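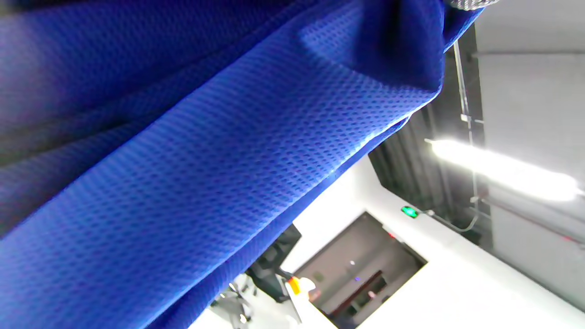
蓝色网布,由手持夹爪上的相机拍摄

机器人怎样学习拿一块布?
写给小朋友的机器人课 · Bulstead少年机器人俱乐部

文:Asabe Olatunji

小朋友们好!我叫Asabe,在Stallisitz的Bulstead少年机器人俱乐部当辅导老师。中文是我长大以后才学的语言,所以我会写得慢一点,句子短一点。如果有一个词你没有见过,可以到文章最后的小词典里找一找。

我们俱乐部里有一个项目,名字叫Deseo。这个项目的目标听起来很小:让机器人学会把一块布拿起来,铺平,再折好。你在家里可能已经会做这件事了。可是对机器人来说,它比搬一个箱子难得多。

布为什么难拿?

请你先拿一个木头积木。你把它放在桌子上,它是方的。你把它拿起来,它还是方的。你把它转过来,它仍然是方的。机器人很喜欢这样的东西,只要知道积木在哪里、朝哪个方向,它就知道手应该放在哪里。

现在请你拿一条毛巾。放在桌子上的时候,它是平的。你捏住一个角,它就垂下来,变成长长的样子。你把它扔到椅子上,它又变成一座小山。同一条毛巾,可以有数不完的样子。科学家把这样的东西叫作"可变形物体",意思是形状容易改变的东西。绳子、衣服、面团和塑料袋也是这一类。

布还有一个麻烦:它会把自己藏起来。布的一个角常常压在另一层布的下面,机器人看不见它。我们人也看不见,但是我们会用手去摸,会把布轻轻抖一抖,角就出来了。这些小动作我们做得太熟了,平时都不会去想。

网布就更有意思了。请看文章开头的那块蓝布,它的上面有很多椭圆形的小孔,一排一排,很整齐。布弯过去的地方颜色变深,有光的地方颜色变浅。你和我都知道,它从头到尾是同一块蓝色的布。机器人却要学习才能知道:深蓝色和浅蓝色可以属于同一个东西。

机器人的手和眼睛

我们用的工具叫"夹爪"。它有2根手指,可以张开,也可以合上,和你吃面包时用的夹子有一点像。在工业里,夹爪常常装在机器人手臂的最前面。我们的夹爪下面有一个把手,人可以直接拿着它干活。

夹爪上装着一个小相机。这个相机离手很近,所以手去哪里,它就看到哪里。手靠近布,布就变得很大。手歪了,看到的世界也歪了,天花板的灯会变成斜的,椅子好像要倒下来。很多新来的同学第一次看自己的录像都会头晕,然后笑起来。

有同学问过我:"老师,为什么不把相机放在墙上?那样看得清楚,也不会晃。"这个问题很好。墙上的相机可以看见整个房间,可是当你的手伸到布的上面,手背就把布挡住了。手上的相机可以看见手指旁边的小地方:布边在哪里,有没有夹到两层,布是不是快要滑走。我们想让机器人学的正是这些。

你可以做一个小实验。把一只手卷成圆筒,放在眼睛前面,只从圆筒里看东西,然后用另一只手去拿桌上的袜子。是不是慢了很多?手上的相机也只能看见一小块世界,它要一边动一边看,才能知道更多。

示范:让机器人看我们怎么做

以前,教机器人做一件事,人要写很多很多命令。例如:"向左走5厘米,向下走3厘米,合上手指。"搬积木的时候,这个办法很好用。可是布每一次的样子都不一样,命令怎么写也写不完。

所以我们用另一个办法,叫"示范学习"。示范就是做给别人看。小时候,爸爸妈妈教你系鞋带,他们大概没有给你念一本书,他们蹲下来,慢慢地系了一遍,又系了一遍。你看着看着就会了。我们拿着夹爪做动作,相机把看到的东西记下来,电脑也同时记下夹爪怎样移动、手指什么时候合上。做完一遍,就得到一条"示范"。

从秋天到December(十二月),Deseo小组一共录了1,028条示范。电脑里的程序会把它们一条一条地看过去,找里面的规律:看到这样的布边,人的手会往哪里走?看到布堆在一起,人会先做什么?这个找规律的过程叫作"训练"。

我们怎样录一条示范

录的时候,2个人一组。一个人拿夹爪,另一个人看电脑,并且负责说"开始"和"停"。我们把步骤写在一张纸上,贴在门边,一共有6步。

第一步,把布随便放下。请你不要放得太漂亮。如果每次都放得很整齐,机器人就只会拿整齐的布。

第二步,看电脑的同学检查相机有没有打开,镜头干净不干净。

第三步,听到"开始",拿夹爪的同学先停一下,在心里数到三,再动手。这样我们容易知道动作从哪里开始。

第四步,慢慢靠近布,找一条边或者一个角,夹住,提起来。要慢,可是也不要像乌龟那么慢。

第五步,把布铺开,折一次,放好,把手指张开。

第六步,说"停",在本子上写一句话。例如:"好的。"或者:"夹了两层,重来。"

写本子这一步,同学们最不喜欢。我也明白,手很累的时候,谁都不想写字。但是过了一个星期,大家再看录像,常常想不起来那天发生了什么,本子就很有用。

失败的录像也要留着吗?

有时候布从手指里滑下去了。有时候夹爪夹住了自己要放布的那块桌布,于是两样东西一起飞起来,全组的人都大叫。这样的录像,要不要删掉?

我们的办法是分开放。如果动作完全错了,比如拿错了东西,我们把它放进另一个文件夹,训练的时候不用。如果布滑下去了,但是同学又把它捡起来,最后做好了,我们就留下。因为机器人以后也会让布滑下去,它需要看过别人怎样重新开始。

这里我要请大家注意一件事:程序学到的东西全部来自录像。假如一百条录像里都是用右边的角开始,它就会以为右边的角才是对的。假如所有的布都是蓝色的,它看见红色的布可能就不知道该怎么办。所以我们会换布,换桌子,换拿夹爪的人。个子高的同学和个子矮的同学,手走的路也不一样,这对机器人是好事。

网布的小孔带来的问题

网布有小孔,光可以从孔里穿过去。这样一来,相机有时候看见布,有时候看见布后面的东西,两样混在一起。离得近,小孔一个一个很清楚;离得远一点,小孔就看不清了,布像是另外一种材料。还有,相机动得太快,画面就会模糊,布边和背景连在一起,连我们自己也要看两遍。

上个月我们在这件事上花了很多时间。有同学建议把网布换成普通棉布,这样容易一些。后来大家投票,决定两种都留。棉布用来练基本动作,网布用来练眼睛。我个人很喜欢网布,它折起来的影子很好看。

去参加比赛

我们准备带Deseo去参加Wijaya杯,那是一个给学生办的机器人比赛。到了那里,夹爪会装到机械手臂上,没有人拿着它,它要用学到的东西自己折布。裁判会拿来一块我们没有见过的布。大家都有点紧张,特别是负责手臂的小组,他们的螺丝盒子已经整理了很多次。

现在机器人在我们的教室里可以把棉布折成一半,但是常常折歪。网布它还只能提起来。我们会继续录。

在家里可以玩的游戏

你没有夹爪也可以试一试。请准备一个厨房用的食物夹子(请先问大人可不可以用)和一条手帕。把手帕揉成一团,放在桌上。规则是:只能用夹子,不能用手,把手帕铺平,再折一次。

玩过一遍以后,请一位朋友坐在你的旁边,闭上眼睛。你一边做,一边用话告诉他你在做什么。你很快会发现,有些动作很难用话说出来,例如"轻轻拉一下,感觉紧了就停"。这就是我们用示范来教机器人的原因。

小词典

夹爪:机器人的一种手,用手指夹住东西。
可变形物体:形状容易改变的东西,例如布、绳子和面团。
示范:做给别人看,让别人跟着学。
训练:让电脑程序从很多例子里找规律。
数据:我们记下来的东西,包括录像、夹爪的位置和手指开合的时间。
网布:有很多小孔的布。有些运动衣和书包上也能看到。

想来俱乐部看一看的小朋友,请和家长一起来。下午四点以后门是开着的。请穿不怕弄脏的衣服,如果家里有不用的旧布,也可以带一块来,什么颜色都可以。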